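Taller de lectura lenta. Apuntes de la tercera sesión
Novela por entregas: cómo leer a plazos

Bienvenidos otra vez, y gracias a quienes me escribisteis durante la semana con vuestras dudas (¡y con vuestras quejas sobre el capítulo 19, que son muchas y muy razonables!). Pongo por escrito lo que fuimos comentando, con algún añadido mío, porque ya sabéis que me voy por las ramas y siempre me dejo algo.

1. El corte de la entrega
Cuando una novela se publicaba por partes, el autor tenía que pensar en el final de cada una. En La casa de Faltanport, de Howard Horrocks, que tiene 2.602 páginas en la edición de Birkett, casi todos los cortes caen en una puerta, una carta o una visita inesperada. Fijaos en el del capítulo 20: la señora Julton oye pasos en la escalera y ahí nos deja, la pobre, con la vela en la mano. Leído de corrido, el efecto se pierde un poco. Por eso os pido que paréis donde paraba el lector de entonces, aunque cueste.

2. Los resúmenes dentro del texto
Kelly Stockdale preguntó por qué el narrador repite tanto. Pues porque su público había pasado un mes sin él y tenía que volver a situarse. Marcad a lápiz cada repetición y anotad al lado qué ha cambiado respecto a la versión anterior; a veces es un adjetivo, a veces una fecha, y en un caso precioso cambia hasta el culpable.

3. El cuaderno de lectura
No hace falta que sea bonito. Una página por entrega, con los personajes nuevos, una frase copiada a mano y una pregunta sin resolver. Sumeya Negussie usa fichas sueltas y le va de maravilla. Si preferís el ordenador, adelante, pero la frase copiadla a mano, hacedme ese favor.

Para el próximo día
Leed hasta el final del libro segundo y traed elegida una escena que os parezca de relleno. La defenderemos entre todos, que es un ejercicio muy divertido. Natalie Sugden abrirá el debate. Las dudas, hasta el domingo.
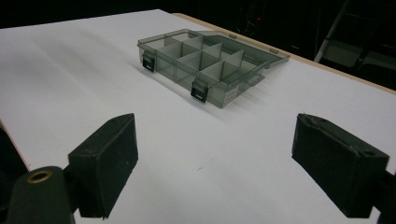

Caja organizadora de plástico gris translúcido, abierta.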